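Play shelf: one block at a time?

Several members have asked what I make of the Remstead starter method, the one that tells you to hand a small child a single plain block and keep the rest of the box out of sight for the first week. I read the leaflet twice and I'm still not convinced. It promises "deeper attention" and gives no hint as to how anyone measured it. A child with one block will look at it, bang it, chew it and go and find a saucepan. I've put up with a lot of fashions on this page and most of them came with a leaflet.
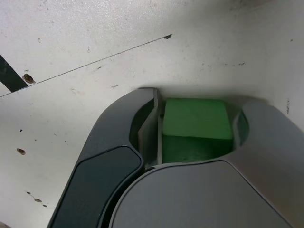
Lucie Beaudoin thinks I'm being unfair. She tried the single block with her twins in April and says they did more with it than they ever did with the full tub, mostly hiding it and asking where it had gone. She'd do it again, though she didn't last the week either.

Fair enough, and I'll grant that hiding things is a good game. My quarrel is with the price. The Remstead box costs 34 pounds and holds 20 blocks, all the same size, and you are told to put nearly all of them in a cupboard. For that money I'd want to know what the paint is and how it stands up to teeth, and the leaflet is silent on both.
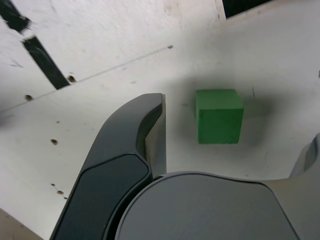 Colour is the next thing they make claims for. Green is supposed to be "restful", which is news to anyone who has tried to find a green toy on a lawn. What colour does do is help a child see the shape. On a white surface a green cube shows up well, with the top lighter than the front, so you get the edges without anyone having to explain them. You can have that for nothing with any block you already own and a pale tablecloth. Rounded corners matter more to me, and I'd check those in the shop with my thumb.

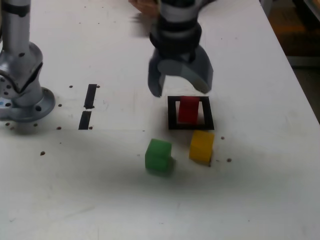

Harvey Gosselin wrote in about tables, and he has a point. The Javbridge play table is sold as "wipe clean for life", and I don't believe a word of it. White tops mark. A few faint scuffs and smudges across one don't bother me, and a strip or two of black tape laid down makes a decent line for a block to be on one side of or the other. Small holes are a different matter, as crumbs get in. Ask before you buy second-hand, and take a torch.

If you have tried the method and kept it up for the full week, write to Ida Brinkmann at the usual address. So far she has had one letter, and it was about saucepans.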